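Foro Trabajo y Oficios > Textil, lavandería y segunda mano > Automatización en la nave: ¿cómo lo lleváis?

sabina_m
Mensajes: 59

Buenas a todos. Abro hilo porque llevo unas semanas dándole vueltas y en casa ya no me aguantan. Trabajo en Estetti, clasificando y doblando ropa de segunda mano, y desde enero tenemos en la nave una célula automática para doblar. El sistema se llama Skunden, no sé si a alguien le suena. Dos brazos, una mesa, y una cinta que se lleva lo doblado a empaquetado.

Antes éramos seis en la mesa de doblado y ahora somos tres. No han echado a nadie, eso lo digo ya para que no empecemos: a Bảo Phùng lo pasaron a recepción de sacos y a las otras dos a fotografiar para la web. Pero el trabajo ha cambiado un montón y no sé si me gusta. Las camisetas y los pantalones van todos a la máquina. A nosotras nos queda lo raro, o sea polares, plumas de niño, cosas con capucha, vestidos con tirantes... Antes metías una chaqueta complicada entre veinte camisetas y las camisetas eran el descanso (yo doblaba camisetas pensando en la cena, y tan a gusto). Ahora es una complicada detrás de otra y salgo con la cabeza como un bombo.

¿A alguien más le ha pasado?

turno_de_noche
Mensajes: 659

A mí, en lavandería industrial. Lo mismo con las sábanas y toallas: la máquina se queda lo fácil y a ti te dejan los uniformes con cuarenta bolsillos. Lo bueno es que la espalda se nota, ¿eh? Yo antes llegaba a casa y me tumbaba en el suelo del pasillo. Lo malo es que el jefe sigue midiendo piezas por hora como si siguieran entrando toallas.

¿A vosotras os han cambiado el objetivo? Porque ahí está la trampa.

sabina_m
Mensajes: 59

Pues mira, ese es justo el problema. El objetivo sigue en 60 piezas por hora, que con mezcla se hacía sin correr. Con solo chaquetas yo hago unas 30, y eso un día bueno y con las cremalleras colaborando. Lo hablé con Oanh Tạ, la encargada del turno, y me dijo que lo pasaba arriba. De eso hace ya tiempo.

Y luego está la otra parte, que es enseñar. Los de Trenement, que son los que llevan el mantenimiento, nos piden ratos de demostración con prendas difíciles, con unas pinzas de mano. Coges la manga con la pinza, la llevas, la sueltas, y otra vez desde el principio. Al principio me hacía hasta gracia, luego te das cuenta de que con la mano tardas nada y con la pinza tienes que pensar por dónde agarras. El puño, por ejemplo, siempre mejor que media manga, porque si agarras por el medio el resto te cuelga y se te arruga todo debajo.
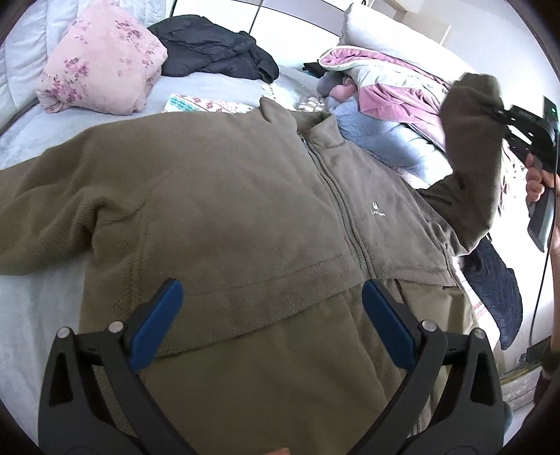
Los polares son lo peor con diferencia. El cuello alto no se queda plano ni a tiros, la cremallera te marca un pliegue donde a ella le da la gana y la tela se agarra a sí misma. Yo cierro siempre la cremallera antes de empezar y luego mangas hacia dentro, y hay una compañera que lo hace justo al revés, primero dobla el bajo. Discutimos por esto más de lo que me gustaría reconocer.

Y aquí va mi duda de verdad: si le enseño a la máquina a doblar polares, ¿qué me queda a mí?

corinne_fitz
Mensajes: 30

Voy a ser la antipática del hilo. Te quedará revisar, que es donde está el criterio. Yo soy Corinne Fitzsimmons, firmo con nombre porque no me escondo, y fui jefa de almacén bastantes años. Doblar no es un oficio del que haya que enamorarse. Decidir si un polar con bolitas se vende, se rebaja o se va a trapo, eso sí, y eso no lo veo yo en manos de ningún brazo por ahora.

Pide que te formen en clasificación y deja que la máquina doble lo que quiera.

turno_de_noche
Mensajes: 659

Corinne, con todo el cariño, eso se dice muy fácil desde jefatura. En mi lavandería había nueve personas en plancha y puestos de revisión había dos. ¿Las otras siete qué revisan, el techo? Que a Sabina le vaya bien no quiere decir que haya sitio para todas.

corinne_fitz
Mensajes: 30

No he dicho que haya sitio para todas. He dicho lo que haría yo en su lugar, que es lo que ha preguntado. Lo de las siete lo tiene que pelear el comité y no se arregla en un foro.

phong_vo
Mensajes: 12

Hola, me registro para contestar. Yo estoy al otro lado, soy técnico de célula en Lưu, un taller de confección, y antes cosía, así que he hecho los dos papeles. Un par de cosas.

Lo primero, las demostraciones son trabajo y cuentan como trabajo. Si te sacan de la mesa para grabar, ese rato no puede entrar en tus piezas por hora. En mi taller costó una bronca pero ahora se apunta aparte, con un código propio en el parte. Mira cómo te lo están apuntando a ti, Sabina, que igual te está hundiendo la media sin que lo sepas.

Lo segundo, no subestiméis lo que sabéis. Lo de agarrar por el puño parece una tontería, y en mi taller lo descubrimos después de semanas de mangas retorcidas. Nos lo dijo una costurera que pasaba por allí a por café. Yo pediría que eso se pague como formación, y por escrito.

Y lo de las camisetas como descanso te lo compro entero. Nosotros pedimos rotar: una parte del turno con lo difícil y otra alimentando la máquina. Alimentar es aburridísimo, aviso, pero descansas la cabeza.

sabina_m
Mensajes: 59

Phong, ¡mil gracias! Acabo de mirar el parte y efectivamente, las demostraciones me salen como doblado. Tenía una mañana entera con una media ridícula y era por eso. Menudo cabreo llevo, pero por lo menos ya sé por dónde tirar.

Lo de rotar se lo voy a comentar a Oanh, que creo que por su parte no habría problema. Corinne, lo de clasificación también lo voy a pedir, no te creas, aunque en lo otro estoy más con turno_de_noche.

planchas_y_vapor
Mensajes: 204

Llego, leo y discrepo en una sola cosa: la cremallera se cierra hasta la mitad. Si la cierras del todo, el cuello se te queda tieso y luego no hay quien lo baje.

sabina_m
Mensajes: 59

Jajaja no, no, no. Por ahí no paso. Hasta arriba y el cuello doblado hacia atrás.

turno_de_noche
Mensajes: 659

Hasta la mitad, Sabina, lo siento. Y cuéntanos qué te dicen del parte cuando lo sepas, que aquí también nos quieren poner las demostraciones y me gustaría ir con los deberes hechos.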